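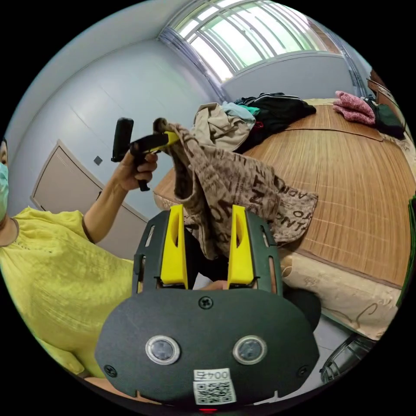 Visit to Skovell, Stirkbridge, November

Our group came to Skovell to learn which rules they follow when people record household work with hand-held grippers. Tahmineh Pakzad received us and gave us the rule sheet, which has 57 points. I write only the ones I found useful for us at Binby.

Each gripper carries its own number, and the number is written in the log before the work starts. Both lenses are wiped first. The garment must be spread before folding begins, and a failed grasp stays in the recording. I asked if this is not a waste. Ghislain Gagnon answered that of 183 recordings they checked, 89 had such a grasp, and they kept them all. 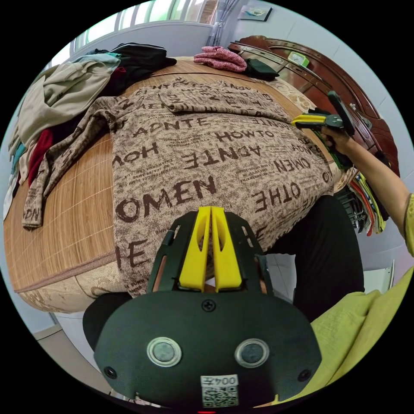
Sweater spread on the bed mat, gripper labelled 004 in front.

We still wait for the rule sheet in English.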